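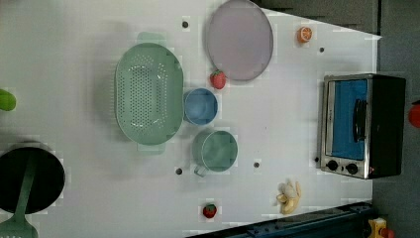
My daughter's play kitchen has more dishes than my real one now, so this week I decided to finally sort the toys in our apartment. I will write here how it goes, because writing keeps me going.

1/ First, the background. We moved to Clolow in January with two suitcases and one box. I was proud of this box. Now we have a child of three years, two grandmothers who like to send packages, and a closet that does not close.

2/ I read many articles about toy rotation. The idea is simple. You keep a small part of the toys outside, you put the rest away, and after a few weeks you exchange them. The child meets the old toys like new ones.

3/ I tried it one time before and I failed. I hid the toys in bags on top of the wardrobe, I forgot which bag was which, and every search ended with everything on the floor again.

4/ So this time I bought boxes. They are from Storkico, the flat ones with a lid, 60 cm long. They go under the bed. I wanted to buy four, but the shop had only 3 left and I took them all.

5/ My rule for sorting: things which are played together stay together. Pretend food lives with the dishes. Animals live with the blocks, because in our home every animal needs a house before bedtime.

6/ Puzzles were the hardest. We have one with a missing piece, and I kept it for a year in the hope that the piece comes back. Yesterday I put it in the paper recycling. I felt a little guilty, and then I felt fine.

7/ A question from a reader: do you let the child decide? Partly. I asked her to choose what stays in the living room. She chose the kitchen things and a shoe box. The shoe box was not on my list, but I respect the choice.

8/ About washing. The plastic food and dishes I wash by hand in warm water with a bit of dish soap, then I leave them on a towel over night. Anything with a small hole I do not put under water, as it is hard to dry inside.

9/ What leaves the house: baby rattles, double copies of the same book, and a drum. The drum goes to my cousin in Gisler. She asked for it herself — I have this in writing.

10/ For giving away I use the neighborhood page on Skestent. You post a photo, you write the pick-up time, and usually someone comes the same evening. Please write clearly if a piece is missing. People are kind when they know it before.

11/ Next exchange of the boxes is on 23rd November. I wrote it on the lid with a marker and also on the calendar in the kitchen, the real kitchen.

12/ If you have a good system for very small parts, like doll shoes and beads, please tell me. At the moment they are all in a jam jar and she can already open it.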